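Testener
Thread on the Maltora picking kit, second week on our bench. Posting notes as I go, numbered so people can reply to a specific one.

1/ Scope: I'm testing the Maltora kit as a small-object picker. Arm, gripper, wrist camera, and the Husar control software that comes bundled. I paid for it. No contact with the seller beyond two support tickets.

2/ Work area is a brown paper liner with the rim rolled up and taped down in black. Cheap, and it gives the vision side creases to deal with. Wrist camera first, then the fixed camera.

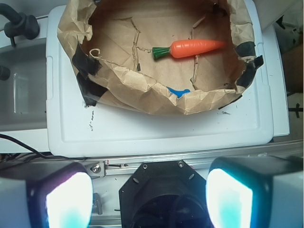
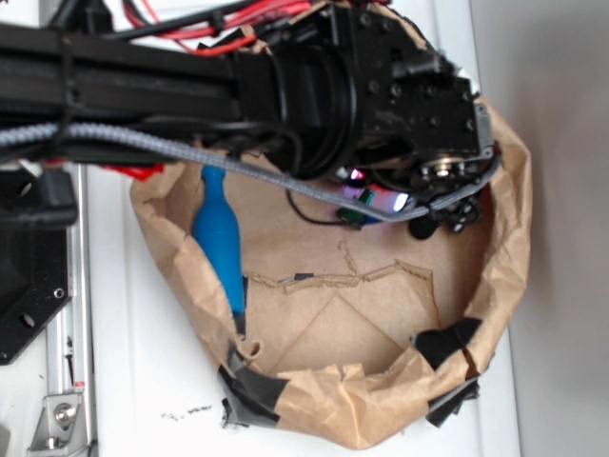 3/ Objects are light plastic toys and similar shapes. The carrot is the easy one: strong color against brown, tapered body, obvious long axis. Blue is also easy for color, but a fold of paper over part of an object changes the outline the software works from.

4/ Numbers so far. 259 attempts logged, 201 counted as good. Good means lifted, held through the move, and released inside the target area. Anything dropped on the way is a fail, even if it lands in the right place.

5/ Of the fails, most came from the approach angle. Husar picks a grasp near the rim, the finger meets paper first, and the whole liner shifts. More tape helped. So did setting the minimum rim clearance by hand. The default is too small for a soft-walled container.

6/ Lighting: the software assumes even light. Auto exposure on the wrist camera hunts on the way down. Lock it before you calibrate. The setting is under Camera, then Advanced, and it resets after every firmware update.

7/ Calibration takes 71 seconds with the supplied board. Repeatable. I run it at power-up and again after lunch. Skipping the second run cost me a few millimeters by late afternoon.

8/ Cable routing is left to the buyer. The manual gives it half a page. Leave slack at the wrist and cycle every joint through its full range by hand before you tie anything down.

9/ Compared with the Lastard kit I had in August: Lastard is faster per cycle and its manual is better. Maltora recovers from a missed grasp without stopping the queue. For unattended runs I'd take the recovery.

10/ Support: first ticket answered the same day, second one is still open. It concerns log file 533, which stops writing partway through and doesn't raise an error.

11/ Next is a deeper container with the same objects and the same clearance setting. I'll add those results under this post.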